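Tableware and Trays: Gallery
Photos by Anatole Brunet

This page collects pictures of the everyday things we keep on and near the long tables: trays, boards, cups and the tables themselves. The larger pieces and the shelving have their own page. Click any picture for the full size. Prints are 2 dollars each for anyone in the building, and the order sheet is by the Bodin cabinet.

1. Tray, board and green glass
The gray tray is shallow with a raised rim, and the cutting board fits flat inside it. The green cup has a diamond pattern pressed in tall rows and flares a little at the top.

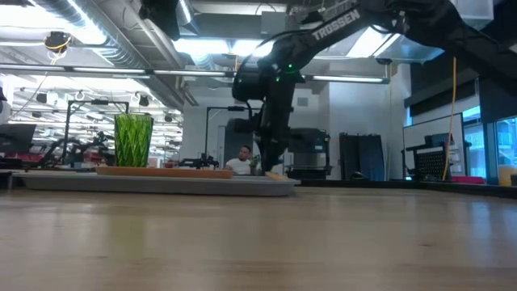 We list the tray under Verko, number 638 in the household inventory. The board came separately and has no number yet. Trays go back on the lower shelf on Friday afternoon, with the boards stacked on edge next to them. Please wipe the boards with a damp cloth and leave them out of the sink. Glasses are kept in the Grusalance crate with the paper dividers, and anything chipped should be set aside for Anatole.

2. Table by the windows
Honey-colored wood, with the grain running in soft streaks. The tall windows look across the street to a building with white balconies, and there is some green to the left. A laptop is open on the desk, with a flat white and blue tray-like object next to it. 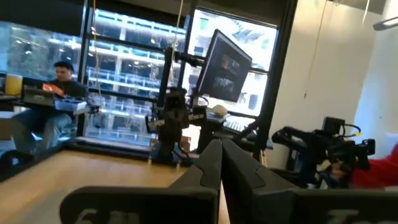

Tabletops are treated with Plirotach oil in December, when the room is closed for two days. One can holds 1000 milliliters and covers the long tables with a little left over for the boards. Between treatments a dry cloth is enough. Hot pans need a mat under them, and the mats are in the second drawer with the dish towels.

The window side gets direct light in the morning and the wood there has aged a bit faster than the rest. We turn the tables once a year to even it out.

Gallery notes
The full set has 70 pictures. Cups and bowls are on the next page, followed by cutlery and storage boxes. Corrections to the inventory numbers can be left in the folder with the order sheet. Please write the item number first and then the change.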